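Seven Years of Brown Boxes

The packing supervisor at Gramard has opinions about tape

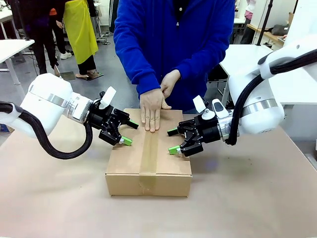
"People think packing is what happens after the work," says the packing supervisor at Gramard, the mail-order homeware firm, in the tone of someone who has said it at meetings. She has done the job for 7 years and sent out 662 parcels in one memorable December shift, most of them Bornico casserole dishes. Her faith rests on a flat hand. With clear tape run down the middle of the lid and over the front edge, she wants a palm laid on the seam and the flaps pressed down. A few wrinkles in the tape don't trouble her. "It's a box. It isn't getting married."

Does she have a favourite carton? She does, and it comes from Skunell. "Stiff corners. You can lean on it." The cheaper sort, tried for one month, brought in 182 complaints, which she keeps in a ring binder.

At home she is less strict. Her last birthday present to her sister went off in a cereal packet.

"It got there," she says. "I used a lot of tape."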